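Coltness open house, 2026-03-29

Second stop of the afternoon was Bernadette Maillard's living room on Riviere. She and Bonifacio Calvo have a Franka arm set up next to the coffee table, on its own stand, and are working on getting it to clear things away. Visitors sat on the sofas or stood by the door. I stayed 41 minutes. 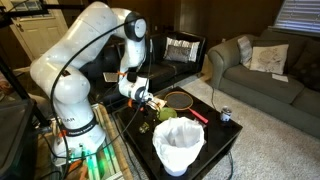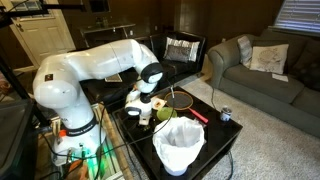 The arm at the coffee table, with the badminton racket and the lined bin, in both pictures.

Bonifacio did most of the talking. They started in August at the Plenesholm workshop and moved everything to the house when the bench there got too crowded. The control program is on version 309. He keeps 303 on a spare drive and still goes back to it for the racket, since the handle gives the newer one trouble.

Cable routing is next on their list. Bernadette wants a lower stand and has asked at Sandden for a price. Parking is on the street, and the walk back to the bus is uphill.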